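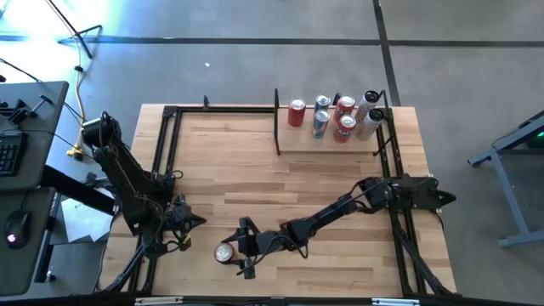 Line them all up by height and be done with it, said a comment under my last post about the drinks shelf, and then came a long paragraph about how color sorting is for people with too much time. Okay, fair! I do have too much time. I also have strong feelings about soda, so we're going again.

If you missed the first round, the short version is that the shelf at Vindham (a wooden plank, a black metal rail, very simple) became my problem in April when I complained out loud that I could never find a Coke. Never complain out loud. I've been in charge of how the drinks stand ever since, and the old post about it has had 2,815 views, which is more than my sourdough series and my entire trip to Miltanberg put together. My mother thinks this says something about the sourdough.

So, height. I gave it a proper try. The idea is that the little cans go at one end and the skinny tall ones at the other and your eye slides along. Which sounds lovely, except most of our cans are the same height or so close that I ended up crouching with my chin on the table, squinting. And the reds all bunch up. We have a LOT of red. Coke is red, the Fanta cans we've got are red, and from across the room they might as well be triplets.
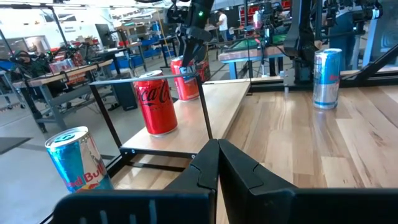 Coke in the middle, Red Bull off to the left, and another Red Bull out on the table.

Then I tried what I call the bookend method, where blue cans go between the red ones to break them up. I still like this one best! Blue and silver next to red is so easy to read, you just reach for the color you want. The trouble is it needs the same amount of red and blue to work and people drink what they drink. By three in the afternoon the bookends are gone and I'm back to a wall of red with a sad gap in it.

The other thing I learned is about spacing. I used to leave a finger of room between cans because it looked fancy, like a little shop display. Don't bother. They drift. Somebody takes one, nudges two more, and by lunchtime everything is leaning toward the window end like plants. Shoulder to shoulder is better, and then it reads as one row even when the cans don't match.

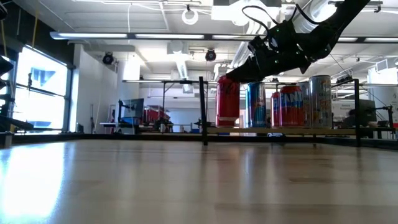 Everybody close together on the plank, tall silver one on the right.

You do lose the narrow cans this way, I'll admit. They get swallowed up by their wider neighbors and you have to walk around to the side to see what they are. I've started putting the skinny ones at the ends when I remember, which is maybe half the time.

Another comment asked about labels facing out. Yes, always, logo to the front! I'm not a monster. But I've lost this fight too, because a can that goes back on the shelf after somebody has read the calories goes back calories first. I have now read that side of a Fanta can more times than I've read some novels. 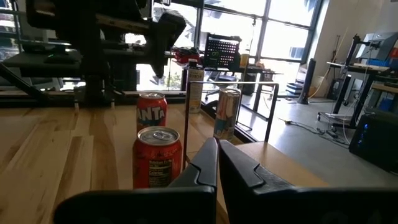
Fantas on the table: one showing its logo, one showing its nutrition label.

Bottles I haven't solved. They're taller, they hide things, and if you put them in front you may as well hang a curtain. Back corner for now.

A few odds and ends since people asked. The shelf liner I tried was the Esero one, 53 inches, and I had to trim it with kitchen scissors, and then it curled up at the ends so I took it out again. Bare wood is fine. The Sartori trays were pretty but the cans stuck in them and made an awful noise coming out. I returned those.

I've got a fresh order of 64 cans coming in July, with more orange in the mix, I hope, and I want to try grouping by flavor next, with colas at one end and energy drinks at the other. If you've done it that way, tell me where you put the lemon stuff. I keep going back and forth on the lemon stuff.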